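Visit > Architecture > Frequently Asked Questions

Drundside: Your Questions

Most of these come up on the tour. A few come up in the parking lot, in a tone.

Why does the house have two front doors?

The original plan faced the river. Then the county moved the road to the other side, and the owner, Mr. Kariuki, wanted his callers to arrive somewhere impressive. The architect turned the back door into a front door by adding four columns and a fanlight. The first front door kept its own columns. Deliveries have been confused ever since.

Can we stay overnight?

Yes, in the east wing, any night but Thursday. The rooms were made for visiting relatives, and the ceilings get lower the farther you go down the hall. You may draw your own conclusions about which relatives slept where. Check-in is at 4 p.m. 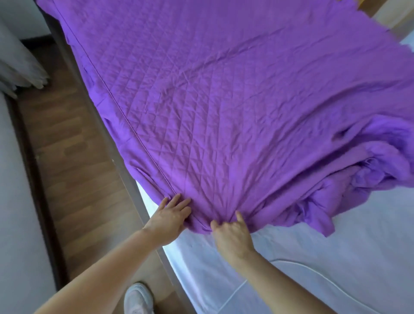
What style is it?

The nomination form says "Colonial Revival with Italianate elements." The Italianate elements are a tower and a great deal of bracketing under the eaves. The tower was meant to balance a second tower, which got as far as a foundation and is now where we keep the hoses.

Li-hua Wan, who wrote our guidebook, prefers "eclectic." She has used the word 11 times in the first chapter, and we have stopped bringing it up.

Is it true the brick is fake?

The front is real brick, painted white. The north side is stucco over rubble stone, scored with lines to look like brick and then painted white to match the real brick that was painted to hide the fact that it was brick. The paint takes 160 gallons each time. We do it as seldom as we can. 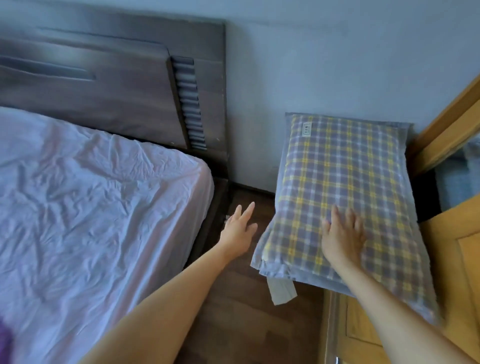 If you want to check for yourself, go around the corner by the kitchen chimney, where the scored lines stop short at shoulder height. Either the plasterer ran out of day or Mr. Kariuki ran out of money. The account books favor the second theory.

How many steps are there to the top of the tower?

Enough that we ask. The last flight is a ladder with ambitions, and the handrail is on the left only. There is no elevator. Visitors who skip the climb can see the same view in a large framed photograph at the bottom, taken on a nicer day than you're likely to get.

Who was Nulley?

The builder. He signed his name in wet plaster in at least five places, one of them behind the dining room paneling. The architect, Uron, signed the drawings once, in pencil, and is the one everybody writes to us about.

Can I see the drawings?

By appointment. There are 621 sheets, and Ka-ming Su has catalogued the first 200. She'd like it known that most of the remainder are drainage.

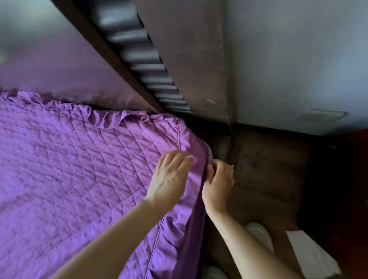

Requests go through the office, and two weeks' notice is plenty. Bring a pencil, leave the pen and the coffee in the car, and please don't refold anything. If you're after the staircase details, ask for the flat files by the window. Sheets for the unbuilt tower are kept separately, with the correspondence about the bill.

Do you allow dogs?

On the lawn, leashed. The porch columns are hollow pine and have suffered enough.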